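On Keeping a Household Mending Record

It has been the practice of this blog to report on one domestic undertaking each season. The present entry concerns the mending record, a plain notebook in which every repair to clothing and household linen is entered when the work is done. The notebook was begun in October, at the suggestion of my neighbor Iresha Majumder, and has now been kept long enough to permit some remarks.

Each entry gives the article, the fault, the thread used and the time taken. I had at first included a column for cost. It was dropped after two pages, as a reel of thread serves many garments and the sums were meaningless. A column for the cause of the damage has proved far more useful. Of the first 19 entries, 4 were attributed to the same gate latch, and the latch has been filed down. 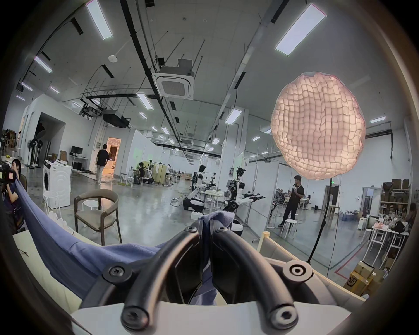
Blue cloth, gathered at the fold.

Readers have asked which repairs should be attempted by a beginner. My recommendation is to start with hems and loose buttons, and to leave knitwear until the hand is steady. A hem should be pressed before it is pinned. The stitches need not be small, but they should be even, and the thread should match the cloth in weight as well as in color. Cyril Entwistle, who taught me to darn, held that a visible repair was no discourtesy to the garment. I have come around to his view on work clothes, though I do not extend it to shirts worn in company.

Cotton sheets present a separate question. A sheet generally wears through at the center while the sides remain sound. The old remedy was to cut it down the middle, join the outer edges, and hem the new sides. I have done this once. The resulting seam is noticeable to the sleeper, and Habibur Gamage, to whom the sheet was lent during a visit, was kind enough to say so in writing. Sheets in that condition are now made into pillowcases.

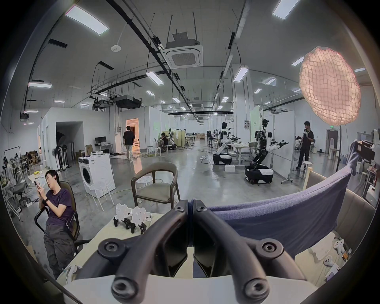
Storage of Cloth Awaiting Repair

The principal weakness of my arrangement has been the pile. Articles set aside for mending are easily forgotten, and a garment left through the winter is often outgrown or replaced before it is reached. The present rule is that the pile may not exceed one shelf. When the shelf is full, no further article is admitted until one has been repaired or released to the rag bag.

Cloth should be laundered before it is set aside – a stain that is left for a season is seldom removed afterward. Larger pieces are best spread flat and examined in daylight, so that thin places can be marked with a pin before they give way.
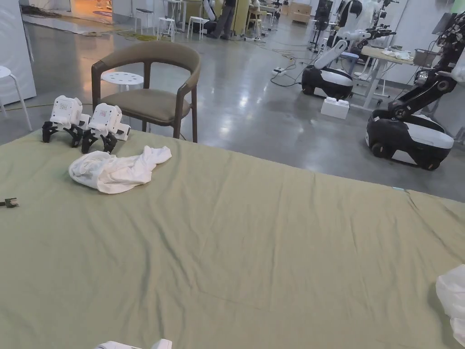 Green cloth laid out, with a white piece on top.

Tanvir Jayasinghe has written to ask whether the record might be kept on a computer. I see no objection, provided that a small sample of the thread can be stored with it. In the notebook, the sample is taped beside the entry, and I have twice matched a color by that means alone. The next entry on this blog will address buttons, including the matter of the tin.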